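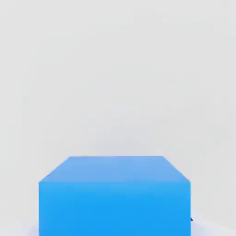 March, 7:40 in the evening

Indigo vat, second attempt. It works!! Writing this up while my hands are still blue to the wrist, otherwise I'll forget the details like I did with the madder.

Recap for anyone in the shop who missed the first vat: it went gray-green and flat overnight, smelled like a pond, and dyed a nice wool sample the color of dishwater. I blamed the indigo. I now think I rushed it, and the water was too cold from the start.

What I did this time:

- Fludik powder, the finer grind, 65 g, wetted out with warm water and pasted in the mortar until no grit was left (took ages, worth it)
- lime, then fructose, each dissolved separately and added slowly
- big steel pot, water hot from the tap and topped up from the kettle
- stirred in one direction, lid on, left alone

Checked after 2 hours and there was already a coppery skin on top and a proper flower in the middle. Underneath, the liquid was clear yellow-brown, like strong tea. I may have cheered.

First dips were cotton, the plain weave from Indberg, scoured yesterday. One dip gives a washed-out sky color that I like more than I expected. Three dips gets you a decent work-shirt blue. Six dips is the one I keep walking over to look at — deep, a little purple in daylight, and very even except for one corner where I let it touch the bottom and picked up sediment. Have to hang a net in there next time. An old onion bag would do.

The Ccori alpaca skein went in last and soaked up color like crazy. Two dips and it's darker than the cotton at four. I was nervous about the lime on animal fiber, so I kept the dips short and gave it a vinegar rinse after. Still soft. I want to do a whole sweater's worth now, which is 359 g by my last tally, and I doubt this vat has that much left in it without another feeding.

Things to sort out:

Crocking. Rubbed a dry white rag on the dark cotton and got over a thumbprint's worth of blue. Some of that is probably loose pigment that needs a longer rinse. Going to wash half the swatch in the Brisora soap and leave the other half alone, then rub both again tomorrow.

Airing time between dips. I gave everything ten minutes at first, then got impatient and went down to five. The short ones look blotchy near the fold lines. Unfold the cloth completely! Clothespins at both top corners, no doubling it over the line.

Swatch labels. Paper tags fell off in the pot again. Use knots: one knot in the corner thread per dip. Tried it on the last few and it's so much easier to read.

Also, whoever has the long thermometer, please put it back on the hook by the sink. I used the candy one and it stops being readable right about where I needed it.

The vat is resting with the lid on and a towel wrapped around it. It was still yellow under the skin when I closed it up. Tomorrow: warm it gently, check the color on a white spoon, add a little fructose if it looks green, then try the linen scraps and the clamped pieces with the wooden blocks. Please don't stir it before I get in.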